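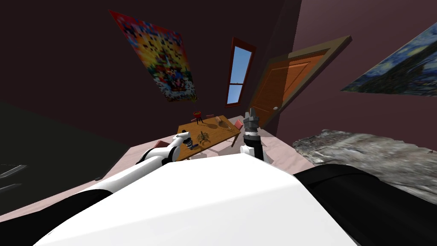
Right arm goes up and stays up after reset
Forum: Simulation / Two-arm setups

viera_st
2018-05-22
Hello all. I have a problem in the dining room scene and I would like a second opinion. I run the table task in Kesen with the two-arm model. After reset both arms should come to the ready pose over the table. The left one does it. The right one rises and then it holds there with no error in the log. It happened in 131 of 420 episodes, always the right arm. I did not change the joint limits.
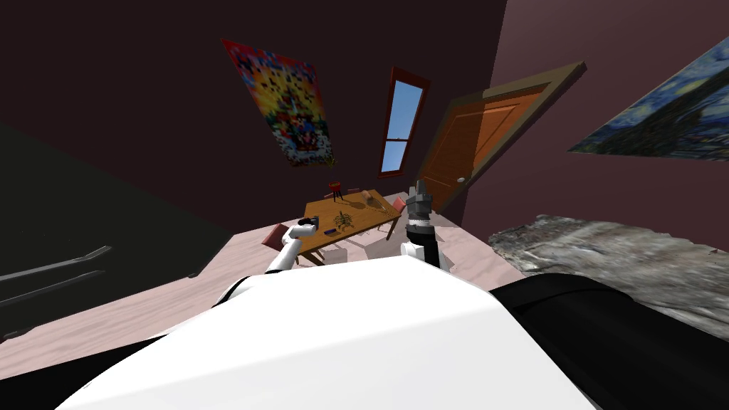

Episode 159, head view. Left gripper at the table corner, right one pointing up.

quirogafan
Seen this before. Your elbow solution flips. The solver has two answers for the same hand position and it takes the wrong one. Put a preferred elbow angle in the config and forget it.

mbolt
I don't agree. If the elbow flipped, the hand would still arrive at the right place, only with a strange elbow. Her hand is not at the target at all. For me it smells like a timeout. Viera, what is your step limit for the reset?

viera_st
It is 1,000 steps. I tried the preferred elbow angle yesterday evening, before I wrote here, and the number of bad episodes was almost the same. So I think mbolt is closer. But I don't understand why a timeout gives no warning.

quirogafan
Almost the same is not the same. How many runs did you make with it?

viera_st
Only one short batch, you are right. I will repeat it with the full set and the same seeds.

I looked also at the gripper view, in case the contact was wrong there.

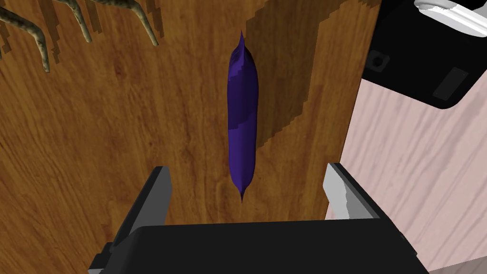

The grasp check reads only the finger position, so an episode with a stuck arm can still be saved as good. This worries me more than the arm itself. I already trained one policy on this data.

mbolt
Then throw that policy away. And please don't send it to the real arm at Stinlow before you clean the set. A real arm that goes up at full speed next to a person is a safety report.

quirogafan
On this we agree. Lower the speed limit too.

viera_st
Thank you both. The policy is deleted. I will add a check of both wrist positions after reset and post the result of the full set in this thread.

Viera Šťastný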